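Plutley mezzanine building reopens after lighting and stair work

The former Sayce warehouse in Plutley is back in use after a refit of its ground floor, staircase and mezzanine. Work finished in November. Wokura, the firm that holds the lease, kept the original shell and spent most of the budget on the stair, the railings and the electrical supply.

The ground floor measures 938 square meters and remains a single open room. Partition walls put in by an earlier tenant were removed, and the electrical circuits that ran through them were rerouted overhead. Beams and corrugated panels were left exposed and painted white. A suspended ceiling was priced and dropped from the plan when it was found to cover the tops of the windows.
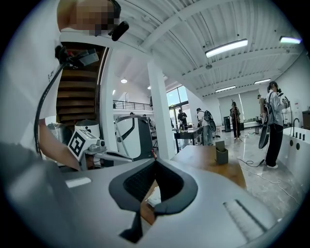
The stair to the upper level has wooden treads finished in dark brown. The old treads had worn unevenly at the front edge and failed inspection. A black metal railing runs along the open side of the mezzanine. The thick pillar on the ground floor carries part of the upper level and could not be moved, so it was repaired and painted white.

Lighting is mixed. Long fluorescent fixtures cover most of the floor, with a round pendant near the stair. The target at work height is 500 lux after dark. During the day the tall windows supply much of the light, and the rows nearest the glass are on a separate switch. Gresuna, the electrical contractor, will return to check the readings after 30 days of normal use.

Occupancy for the whole building is set at 173 people, with a lower limit for the mezzanine posted at the foot of the stair. Deliveries use the rear door and must be clear by 4 p.m.

Two items are still open. The rear door closer needs adjustment, and more blinds for the windows are on order. Wokura said neither affects the occupancy permit.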